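# Robot arms in the Tramstead kitchen: questions from staff

Collected from the break room box and from the shift meetings in February. Answers are written by Florante Bautista, kitchen operations, Brokley Catering.

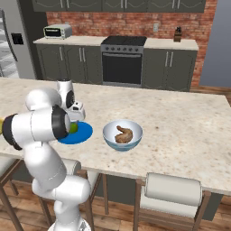 ## The basics

### What will be automated?

The plating line for the cold and mixed trays, and for the moment only that. Today a person stands at each of the 11 plating stations and puts the portion on the plate, the same portion, for a whole shift. At two of these stations a robot arm will take over the portion. The arms come from Ramalho, and the software that plans their movements is called Wisura. You will hear both names often, and people mix them. If something is broken on the arm, it is Ramalho. If the arm does something strange and is not broken, it is Wisura.

### What will stay as it is?

Cooking, cutting, sauces, all hot pans, allergy meals, tasting, and the loading of the vans. The night team is also not affected in the first period. Dishwashing has its own plan, and I was asked to say that it has no connection with this one.

### Why does the picture show a home kitchen? We do not have bar stools.

The arm is first tried in a simulation, and the simulation software comes with a few ready rooms. This one has a kitchen island, a brick wall and a wooden floor. Our own line is now being drawn into the computer by the Wisura people and should be ready before the first arm is delivered. For learning how to pick up a piece of fruit or a chicken drumstick, the room behind it is less important than the food, the plate and the bowl. I agree that I would like to have such an island at home.

### Can I see the simulation myself?

Yes. There is a computer in the small office beside dry storage, and it is open to everybody between 2 p.m. and 3 p.m. You do not need to ask your shift lead, only tell them where you are. You can move the camera with the mouse and you can start a task again as many times as you want. Nothing you do there can damage anything.

## Jobs and hours

### Will somebody lose their job?

No. There are 89 of us at Tramstead, and the agreement signed by Brokley says that no contract will be ended or made shorter as a result of the arms while the trial is running. I know that "while the trial is running" is the part you read two times. I did it also. The agreement for the period after the trial has not been written yet, and I can't promise what is not written. The staff representatives will be at the table when it is discussed, and the draft will hang in the break room before anybody signs it.

### Will my hours change?

Your contract hours stay the same. Your start time may move by half an hour if you are on the early plating shift, as the arms must be checked before the line starts. You will be informed two weeks before such a change. If the half hour is a problem for school or for your bus, please come to me early. We have moved people for smaller reasons.

### Will I be paid the same if I move from plating to another station?

Yes, or more. Nobody goes down. Those who become line operators (see the next part) receive the operator supplement from the first day of their training, also if they later decide to go back.

### Does the arm work faster than us?

At this moment it is slower than an experienced person, and I have seen this with my own eyes at another customer of Ramalho. It does not take a break, so over a full shift the difference becomes smaller. We make 4000 meals a day, and this number is not planned to go up. Your speed will not be compared with the speed of the arm, and no screen on the line will show such a comparison.

## The new work

### What does a line operator do?

The operator looks after two arms. In practice this means:

- fill the food containers at the side of the arm and take the empty ones away
- look at the plates that come out and correct the ones that are not nice
- change the fingers of the gripper and bring the used ones to be washed
- stop the arm when it has a problem, clear the place, and start it again
- write one line in the log for each stop

The last point looks small, but please take it seriously. When the log only says "stopped," the Wisura people can't do anything with it. When it says "dropped the pear, pear was wet," they can.

### Do I need to know computers?

You need to be able to use a tablet at the level of our current temperature checks. The menus are in English and Spanish, and we have asked for Tagalog and Portuguese. You will not write any program.

### How long is the training?

It takes four shifts. The first is in the simulation, the second is beside a standing arm with the power off, and the last two are on the line together with a trainer. There is no test at the end. The trainer signs your card when both of you feel ready, and if you want another shift with the trainer you can have it.

### Who can apply?

Everybody with a permanent or a temporary contract at Tramstead. For the first group there are 10 places. People who work at plating now are chosen first, in order of years with the company. After that the list is open. Please write your name on the paper next to the time clock, and write it so that I can read it.

### I do not want to work with the robot. Can I say no?

Yes, during the trial you can say no and you don't have to give an explanation. We will then look together for a place at cutting, packing or cold preparation. I must be fair and say that the places at cutting are few and many people want them.

## Safety and hygiene

### Can the arm hit me?

It moves slowly when a person is near, and it stops when it touches something with more force than is permitted. All the same, do not test this with your hand. I say it now since two colleagues already asked me if they can try. Every station has a red stop button on the left and on the right side. Everybody may press it at any moment, also if you do not work at that station, and no one will be blamed for a stop that was not necessary.

### Do I still wear gloves and a hair net?

Yes. The same rules as today apply. In addition, no loose sleeves and no apron strings hanging in front when you work beside an arm. New aprons which close at the back are ordered.

### How is the gripper cleaned?

The fingers are taken off at each change of product and go into the machine with the small tools. The rest of the arm is wiped with the blue product, never sprayed. If fruit and chicken are plated at the same station, the fingers are changed in between, exactly as you would change your gloves. There will be two sets with different colors so that one can see it from a distance.

### What happens with allergy meals?

They stay with people, in the separate room, with the same double signature as now. The arms have no access to this room and there is no plan to change it.

### What if it drops food?

Then the food goes in the waste, the operator presses pause, cleans the place and continues. Please don't put the food back into the container, even when it fell on a clean counter. In the simulation one can drop a drumstick a hundred times and it costs nothing, and that is a reason why so much of the learning is done there.

## Cameras and data

### Are the cameras filming us?

Each arm has cameras that look down on the plate and the food containers. Your hands and arms will be in these pictures when you reach in. Faces should not be, and when the cameras are installed we will check this together with the staff representatives, at each station, with a tall person and with a short person. The pictures are used for improving the picking. They may not be used for judging somebody's work or for disciplinary reasons, and this is written in the agreement, on page three.

### Who can look at the pictures?

The Wisura support team and me. They are deleted after thirty days. If you want to see what is stored from your station, ask me and we look together.

### Does the log show my name?

It shows the station and the time. It has no name. Of course, a person who has the roster could find out who was there, and so the roster and the log are kept by different people.

## When and who

### When does it begin?

The simulation computer is already there. The first arm comes when the floor at stations 4 and 5 is repaired, and the floor company did not give us a fixed day until now. I will hang the day next to the time clock when I have it in writing. What you have heard in the smoking area is a guess.

### Who decides if the trial was good?

The site management, together with the staff representatives. They look at waste, at stops, at sick days and back complaints in plating, and at a short questionnaire that you fill in yourselves. The questionnaire is anonymous and has a large empty space at the end. Please use the space.

### Where can I ask something that is not on this page?

Put a paper in the break room box, or come to the small office during the open hour. Questions in your own language are welcome, and I will find somebody to translate. This page will get new answers when there are new questions, and the printed copy in the break room is replaced at the same time.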